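Handout 2: Shelf approach with the hand-held gripper
Unit convenor: Oluf Stougaard. Issued 13/04/2018

Each pair records 110 approaches to the wire shelving unit. The target is the white plastic tub on the upper shelf. Keep both fingers in view for the whole approach. Start with the fingers fully open and close only when the tub is centred between the pads. Label runs by pair and run number, then copy them to the Prindilau folder.
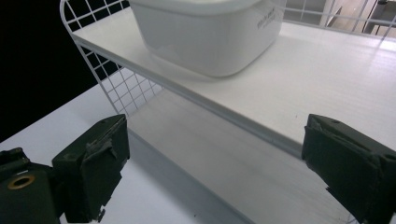
Noman Talpur asked whether a run should be discarded if a finger touches the wire grid on the way in. Keep it, and enter a C in the contact column. Discard only runs where the tub leaves the shelf.

Pad wear affects grip and must be logged. Record the condition of each pad before the first run and after the last. Frayed tape is acceptable for this exercise; bare metal at the contact face is not.

Reading for January intake students: Pirzada notes, section 2, on grasp centring and colour calibration.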